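Review: Privix Bench Rules for Shared Manipulation Work, spiral-bound, third edition

We run a small teaching lab in which people and grippers share the same tables, and for two years our safety rules lived in an email. In September we bought the Privix Bench Rules, mostly so there would be one document to point at. I have now used it through a full term of tabletop work and can say what it does well and where it falls short.

The book is 56 pages with a fold-out checklist at the back. It does not replace a proper risk assessment under whatever standard your workplace follows, and it says so on the first page. What it covers is the ordinary stuff: how to lay out a table, where hands go, who calls a stop, what gets written down afterwards. Everything is numbered, so Lamai Wannasri can write "4.2" in the margin of a log and the rest of us know what she means.

The section on roles is the strongest. One person leads, the other follows, and the leader says the next move out loud before making it. We used to skip that. Chalerm Srithong was against it at first on the grounds that it slowed the session, and it does, a bit. We kept it anyway. The stop word has to be agreed before anyone picks up a tool, and it can't be a word you'd use in normal talk. Ours is "anchor".

The logging section is the weakest. The form has 39 fields per session and at least half of them repeat. Jirayu Sombatkul cut it down to one side of a page and we've had no complaints from the people who read the logs. Privix sells a digital version through Hisska, but it wants an account for each user and I gave up during set-up.

Layout gets a whole chapter, and I have mixed feelings about it. The rules for breakables are sensible on paper: clear approach space, nothing fragile near an edge, fingers opened fully before you come in. Table settings test all of them at once, as they crowd the work into one part of the surface.

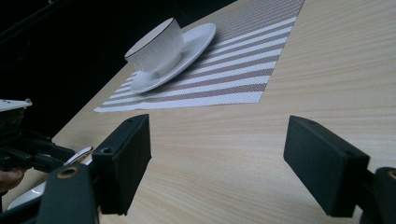
Rule 5.3 asks for a clear approach lane in front of any ceramic item, at least as wide as the open gripper. It is easy to check by eye and easy to teach. With the cup and saucer set on a striped placemat, there should be bare wood between the two open fingers before anyone moves forward, and there is. Rule 5.6, on a second tool working the same table, is vaguer. It says to keep "a comfortable distance" between tools and between either tool and a bare hand, with no figure given. A second gripper coming in over the corner with a hand right by its linkage is the case I'd want that rule to settle, and it leaves it to the two operators.

The binding has held up and the pages wipe clean. Print is small. The checklist tore along the fold within a month, so photocopy it before you hang it up.

I'd buy it again for chapters two to five and ignore the forms. If you already have written rules that people follow, there isn't enough new material to justify the price.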